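Campus Life > Features > Clubs and Labs

Filed under: Student Projects, Robotics

The Fruit Course

The Ceveck robotics club has a budget of $700, a room with no windows and one ambition for the semester: to put fruit on a plate. Vesela Leka, a junior who has run the club for 3 semesters, admits this does not sound like much.

"My grandmother asked what I do there," she says. "I told her. She asked again."
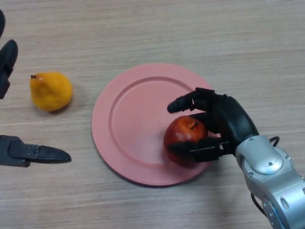
The apple, the plate and the club's main preoccupation.

The project is called Budura, after a dessert one founding member misspelled. Its control code lives in a folder with 658 files — two of them, Leka thinks, are important.

The goal is the Lirkero Cup in July, where student teams set a table using two robot hands. Points go for placement and gentleness. Bruising is a deduction, and so is shouting at the equipment.
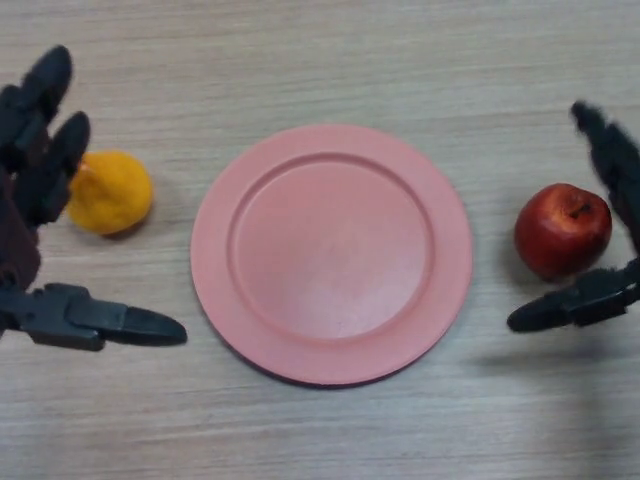

Left Hand, Right Hand

Club politics divide neatly down the middle of the table. The right-hand people work on the apple. The left-hand people have the yellow fruit and, by their own account, all the hard problems. 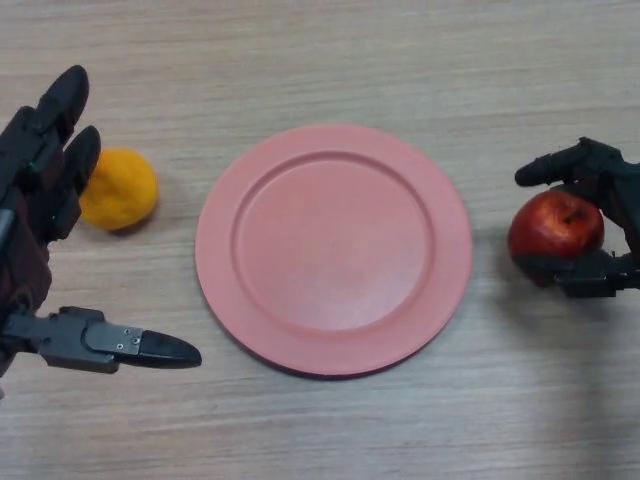 Meetings start at 4 and end when somebody remembers dinner. Most of that time goes to arguing over how a finger should close, a subject on which every freshman arrives with strong views. Leka keeps a list of the theories taped inside the supply cabinet. Hers is on it twice, crossed out once.

Last updated: July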